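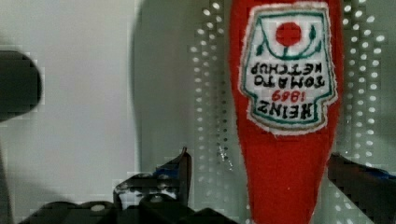

Ketchup bottle in red fabric, with a tomato on the label.

Review: Tufa rewards app at Basasia Pizza, Gruvundale

The app awards one point per dollar, before tax. A medium cheese pizza costs 308 points, and points expire after 14 months. Sign-up took two screens and a text code.

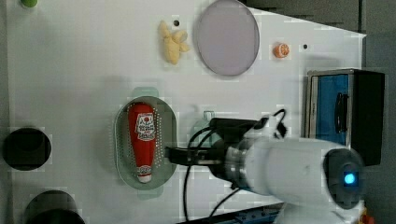 Coupons are the weak part. Only one can be used per order, and it can't be combined with points. The side salad deal needs a large pizza in the cart first. We rinse salad greens again at home, and an oval colander with a flat tab at each end is easy to lift out of the sink. The dressing comes in a separate cup.

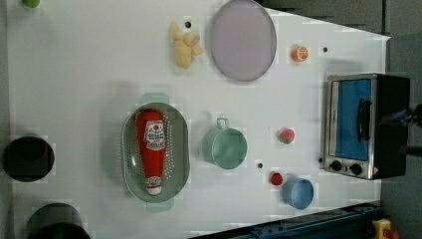 Skedivberg, 8/20/25

The second location accepts the same account, but its listed hours were wrong on the app. Pickup took four minutes longer than quoted. Leftover slices reheat well in a toaster oven. Points posted overnight. Delivery orders don't earn any until October, according to the terms page.

Rating: 4 out of 5 for points, 2 out of 5 for coupons.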